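The bread that waits for you
Chepkoech Sang on slow dough, cold kitchens and the recipe that changed her mind about rye

Chepkoech Sang is already talking about flour when she opens the door. It is a little before seven in the morning in Ilport, the kitchen windows are fogged, and two loaves are cooling on a rack by the sink. She cuts one of them too early (she admits this freely) and hands me the heel with a thick layer of butter. It is wonderful, dark and a bit sour, with a crust that makes a real noise.

"I used to think rye was a punishment," she says. "My aunt bought it in those little square packages and it tasted like a wet box. So I stayed away from it for years and years. Then I made it myself by accident, and I had to call her and apologize for blaming the grain!"

The accident happened at Arkum, the small bakery where Sang worked the early shift for 5 years. A delivery got mixed up and a sack of whole rye came in place of the bread flour. The owner wanted it sent back. Sang asked if she could take some home.

"The first one was a brick. I mean you could have propped a door open with it. The second was a brick with a nice smell. But I kept going, because that smell was so good, and by the fourth or fifth I had something I wanted to eat standing up in the kitchen."

These days she teaches home baking out of a community hall in Skultville, half an hour up the road, and writes a newsletter that goes out to over 900 people. Her classes fill up fast, and after sitting in on one in May I can see why. She gets as excited over a beginner's first loaf as the beginner does. When one man's dough slumped sideways out of its basket she clapped and told him it was going to have the best flavor in the room.

The main thing she wants people to learn is to leave dough alone. Her basic loaf uses flour, water, salt and starter, four things, and spends most of its life in the refrigerator.

"People tell me they don't have time for bread, and I always say, how much time do you have at nine at night? Ten minutes? Great, that's plenty. You mix it, you cover it, you go to bed. The bread is happy to wait for you. It's a much more patient thing than a cake."

She is less relaxed about water. New bakers add too little, she says, because sticky dough scares them, and then they add flour to the counter, and flour to their hands, and before long the dough is stiff and dry. She keeps a bowl of water next to her and wets her fingers in place of flouring them. She picked that up from a baker in Kaewkla, where she spent one hot summer learning how fast dough can run away from you.

"In that heat I'd mix at five in the morning and by breakfast it was climbing out of the tub. I threw away so much dough. But I learned to look at it and stop watching the clock, and I've never gone back."

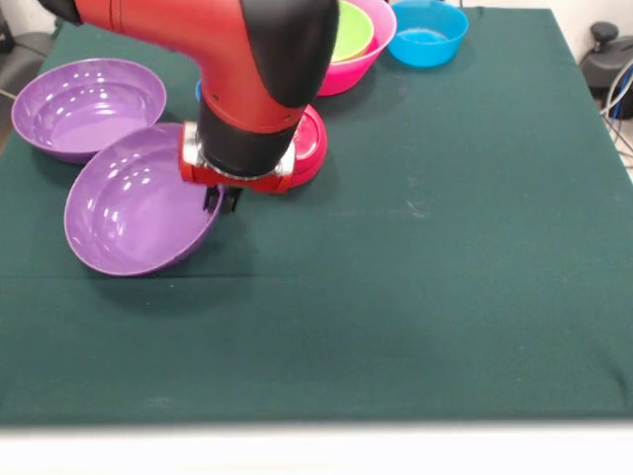

A purple bowl on the dark green tablecloth.

The question she gets most is about starters, and whether a neglected one can be saved. Her answer is nearly always yes. Pour off the gray liquid, keep a spoonful, feed it twice a day and give it the better part of a week. Her own spent a whole winter at the back of the fridge while she was moving house, and it made the loaf we are eating.

She is working on a longer set of recipes now, 53 of them so far, with a big section on what to do with stale bread. There's a tomato soup thickened with crusts, and a rye crumb topping for baked apples that she makes me promise to try.

"Toast the crumbs in butter first, and go further than you think you should. You want them really brown. Then a bit of salt, then the apples."

By now the first loaf is half gone, and she wraps the rest in a dish towel for me to take on the bus.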